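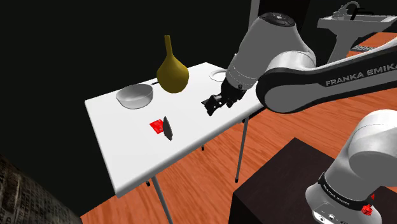

Chapter 9
Roster Construction and the Value of a Trade

9.1 What a trade changes

A trade between two clubs is usually judged by comparing the players who moved. This chapter takes a different starting point. A player produces value only through the minutes he plays, and a team has a fixed number of minutes to hand out. When a starter leaves, his minutes go to someone, and the gain or loss from the trade depends as much on that someone as on the player who arrives.

Two terms are used throughout. Direct value is the difference in output between the incoming and outgoing players over the minutes they play. Displaced value is the change in output from every other player whose minutes rise or fall as a result. Reports written on the day of a trade nearly always cover the first and leave out the second.

9.2 A worked case

Consider the Vinness club, which in April sent guard Clifford Vachon to Grutadham for forward Dale Melnyk. Both players averaged the same number of points. On direct value alone the trade was even.

Vachon, however, had handled the ball on most possessions. After he left, that work passed to a reserve who had been playing 16 minutes a game. The reserve's turnovers rose by four per game over the next nine games. Melnyk's rebounding made up part of the loss, but he also took minutes from a backup forward who had been the team's best defender near the basket. Displaced value was negative in both positions.

At Grutadham the result ran the other way. The club already had two forwards able to fill Melnyk's role - neither had been playing much - and its weakest position was the one Vachon took over.

Note that the gain to one club did not have to equal the loss to the other. Section 9.4 returns to this point with a full minutes table for each team.

9.3 Limits of the method

Nine games is a small sample. Shooting percentages in particular swing widely over so short a stretch, and opponents are not evenly matched. The student should treat any displaced value figure drawn from fewer than 60 games as provisional. Contract length and age are left out of this chapter and are taken up in Chapter 16.

Comments (3)

Darlene Bélanger
Is the minutes table in 9.4 the corrected one? My print copy has the two clubs switched.

Sewwandi Weerakoon
Yes, fixed in the online version as of 5/21/25. The exercises still use the old numbers.

Mackenzie Sutherland
Turnovers should be per possession, not per game. The reserve was playing more minutes, so of course the total went up.

This site uses cookies to remember your place in the text. By continuing to read you accept their use. Manage settings | Accept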